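Getting to Lirthorpe without a car

I finally gave up on parking downtown and started taking the 56 from the Stisetow stop. The first week I missed it twice. The timetable on the pole was the summer one, and the bus now leaves at 20 past the hour.

The fare card costs more than it used to, but it works on the Kozma ferry too. I put enough on mine to last until December. 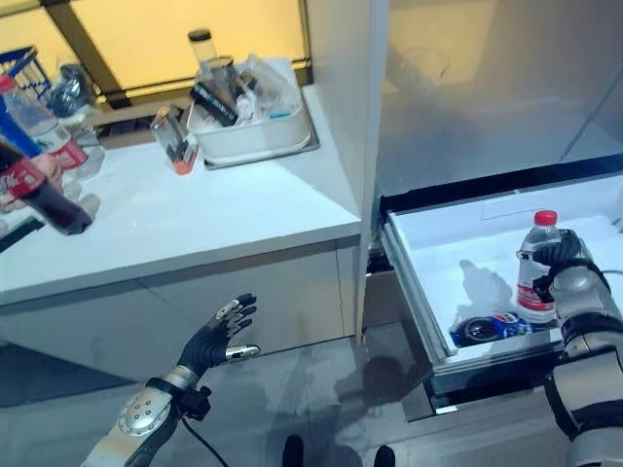 Faith Mollel

October 29, 2019

If you change at Flulevora, stay on the same side of the street. The connecting bus stops by the pharmacy now, and the old shelter is still standing, so people wait there and watch it go by. I did.

The last bus back is earlier than the website says. I called and they told me the site would be updated. For now I go by the sheet the driver gave me, and it has been right every day so far.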